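Horgate Swap Shelf: Your Questions

What can I bring?
Almost anything small and clean! Books, toys, mugs, yarn -- we love yarn. Last month 220 items found new homes.

Do I need to sign up?
No, just come by on Thursday after 9 and have a look around.

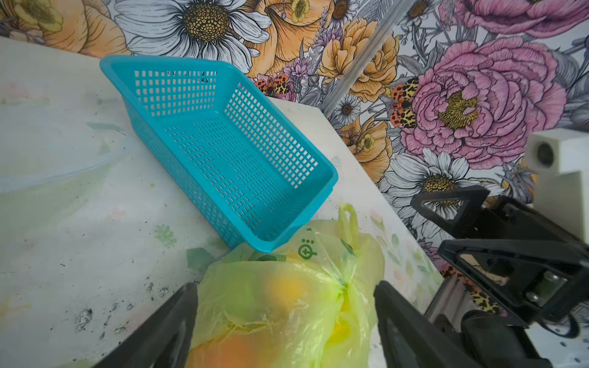 Photo: Grigore Radu

Can I take more than I bring?
Yes, please do! Fill a bag if you like. Puzzles go fast, even the big 1,000-piece ones.

Who do I ask about furniture?
Gilles Hamel, at the front desk -- he keeps the list.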